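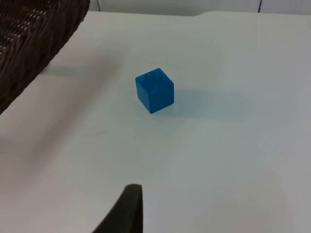 How do you make a times table stick for a child who keeps forgetting it?

Little and often works best, ten minutes at the kitchen table with something to handle, and then the same few facts again the next day before you add any new ones.

I'm Zarmeena Jadoon and I taught the middle years at Skellton for a good long while before I started tutoring from home, so I've sat beside a lot of children who had decided they were no good at tables. Most of them knew far more than they thought (it's lovely watching them find that out!). What follows is how I go about it, and you're very welcome to change the order to suit your own child.

Before you start

You'll need a heap of small things, all much the same size. Building cubes, dried beans, buttons, whatever is in the drawer. You'll also want some squared paper, a pencil and a plain pack of index cards.

Step one: build it

Pick one table. I nearly always begin with the 3s, as the 2s tend to be in there already from counting pairs of socks. Ask for one row of three, then two rows of three, and let your child push each row up against the last so it makes a proper rectangle. Say it aloud together: two threes are six. Carry on as far as five rows and then stop, even if it's going well.

Step two: turn it round

Walk to the other side of the table and look at the same rectangle from there. Five rows of three has become three rows of five, and there are still fifteen. I do make a bit of a fuss over this, because it means that learning one fact gets you another one free.

Step three: draw it

Copy the rectangle on to squared paper and write the sum inside. I like to keep these sheets in a folder, and the children seem to enjoy leafing back through them.

Step four: cards

Put one fact on each card, with the answer on the back. Go through the pile once at breakfast and once before bed. Anything answered quickly goes to the bottom, and anything that needs a long think goes back near the top so it comes round again soon.

If they get stuck

Go back to something they do know. A child who can't remember 4 x 4 can very often manage 2 x 4, and doubling eight gets you to 16 without any tears. If there are tears anyway, put the cards away and have a biscuit. Wednesday's bad session has usually been forgotten by the weekend.

Once the 3s feel comfortable, move on to the 4s, but leave a handful of the old cards in the pile.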